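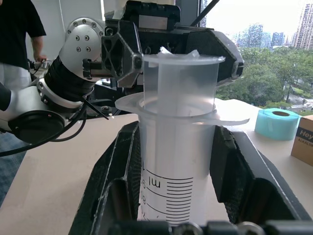
Home Projects Reports Gallery Contact

Rainwater Runoff and Water Clarity at Pludoscombe Brook

Introduction

Our group looked at how heavy rain changes the clarity of Pludoscombe Brook, which runs past the back of the school and joins the river at Momholm. People who walk there often say the water turns brown after a storm. We wanted to know how quickly this happens, and whether the new car park makes any difference.

Method

We chose two sampling points. Point A is upstream of the car park drain and Point B is just below it, 90 metres further on. At each point we filled a bottle from the middle of the stream, facing the mouth of the bottle against the flow. Samples were taken in the morning before lessons, all through June. Rainfall came from the gauge on the science block roof.

Each sample was shaken and passed through a weighed filter paper. The papers were dried overnight and weighed again. We worked out the sediment in milligrams per litre.

Results

On dry mornings the two points were nearly the same. After rain both went up, but Point B always went up more. The highest reading at Point B was 637 mg per litre, on the morning after the big storm. Point A on the same morning was 446 mg per litre. Both had dropped back to normal by the third morning.

One set of papers from the first week was left out because they tore when wet.

Discussion

The difference between the points suggests that the drain adds sediment to the brook. It is not the only cause – Point A also rose a lot, and there is a ploughed field above it. We did not sample during the rain itself, so the true peak may have been higher.

Our balance only read to 2 decimal places, and this made the dry-weather results less reliable. Filtering a larger volume would help. We would also add a third point near Momholm to see how far the sediment travels.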